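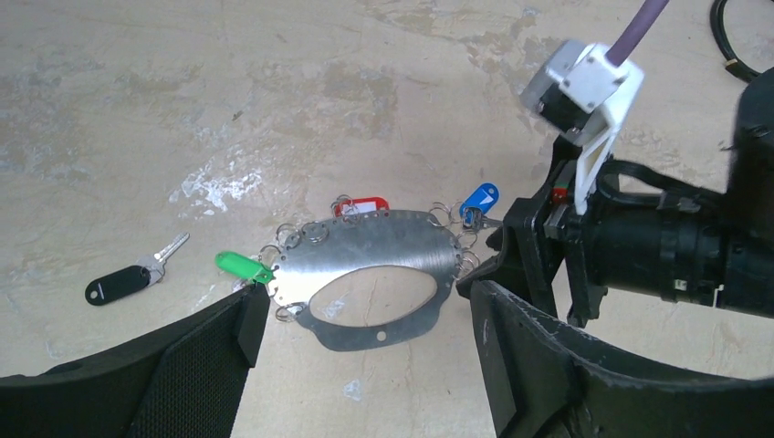

How do you keep many keys in order without buying a cabinet? Give every key its own tag, put the tags on one big ring or plate, and keep a written list of the colours in a different place from the keys.

Home | Gallery | Workshop notes | Keys and locks | Contact

The key plate: one picture and some notes

Welcome to this small gallery page. I look after the keys of a shared storage building in Broltdale, and I have done it for long enough to have opinions about key rings. The building has many doors, and also some padlocks, bicycle chains and one letter box which opens only when it wants. People write to me and ask how I keep it all together, so I have put my notes here, in the same order as I usually explain them. The gallery has only one picture for the moment, at the top of the page. I will add to it in May, when the yearly checking is done.

The plate
A flat oval of brushed steel, open in the middle, so that the floor shows through the opening. The small holes follow the upper rim, and the split rings go through these holes. I like this form much more than the round wire hoop. On a hoop all keys slide down to the lowest point and make a knot there. On a plate with holes each ring stays in its own place, and you can learn the places by heart after some weeks.

The rings
Silver split rings, the common kind, which you open with the fingernail and then regret it. My advice is to push a thin coin between the two turns of the ring and to feed the tag on slowly. Do not use pliers. A ring which was opened too far with pliers never closes well again, and one evening you will be looking for a key in the grass with a torch. I have done this two times and I do not recommend it.

The green tag
Green is at the left end of the plate. Its face has a small rectangular place for a label. In our building green means the doors which everybody may open: the yard, the bicycle room, the washing place. If somebody asks me for a key and I do not know the person very well, it will be a green one.

The red tag
Red hangs from the top edge, with a white label insert. Red is for the rooms where you should ask first, for example the electrical room and the cellar with the heating. I write on the inserts in pencil. Ink looks nicer on the first day, but it goes pale and it cannot be corrected, and rooms change their use more often than one thinks.

The blue tag
Blue is on the right, near the upper edge, with a white insert in the form of an arrow. Blue is for outside things: padlocks, the gate, the box for the salt in winter. Blue was not my first choice, I wanted yellow, but the yellow tags from the shop became dirty very quickly and then they looked like brown.

The loose key
To the left of the plate there is a silver key with a black tag, on its own small ring. Black is for spare keys in our system. A spare should not live on the same plate as the others. If you lose the plate, then you have lost the key and also the spare, and this makes a long evening.

A few words about writing on tags
Please never write the address on a key tag. I see this very often, even with careful people. A number is enough, or a short word which says something only to you. Our store room 202 has simply "202" in my list, and the tag has only the letter J, from Jukum, which was the name of the old paint firm that had the room before us. The older neighbours still say "go to Jukum and bring the ladder".

The list itself is one sheet of paper, folded, in an envelope. It has three columns: colour, letter or number, and what the key opens. I had it in the computer for some time, but when the electricity was off I could not read it, and that was exactly the evening when I needed the key to the electrical room.

Where I buy
The tags come from Lukáč, the small ironmonger near the bridge. They sell them one by one from a drawer, so you can take only the colours which you need. The last time I had also a bag of rings from Clivico, which were stiffer than the usual ones. They are good for heavy keys, but hard for the fingers in cold weather. I paid 470 for everything together, in our local money, and there are still rings left in the bag.

How to check the plate
Once every year I lay the plate down flat and go along the rim from left to right. I turn each ring with the finger and look if the end is standing out. Then I read every label aloud and compare it with the list. If a key is not used for a year, it goes into the box in the cupboard with a paper note on it. I do not throw keys away. The very long key in that box belongs to a gate which was taken down, and still I keep it.

If you have a different system, please write to me through the contact page. I read everything, but I am slow with the answers, especially in summer. One reader asked if the colours can be used for floors and not for kinds of door. Of course they can. Only choose one way and stay with it, and tell it to the person who takes the keys when you are on holiday.

Recent in Keys and locks
- Oil or graphite for an old padlock
- Letter boxes with a difficult door
- How to label a key which has no tag
- Cleaning a brass lock without scratches
- Bicycle chains left in the yard
- The drawers at Lukáč: tags, hooks, small screws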